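Home News Reports Contact

The hand stopped closing on cycle 147, Olteo's test engineer says. "Position feedback froze and the drive kept pushing." The stop circuit cut power in 3 seconds, too long by Atlow's own limit. The fault was traced to a connector in the forearm. "It passed at rest — it failed under flexing."

Both hands are back on trial, with a lower torque limit.

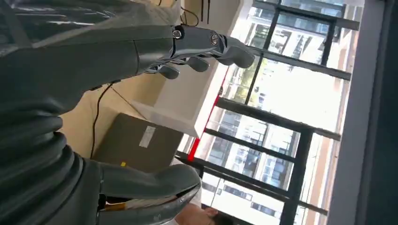

Imrie doubts that a lower limit is enough, and wants the stop circuit retested before November.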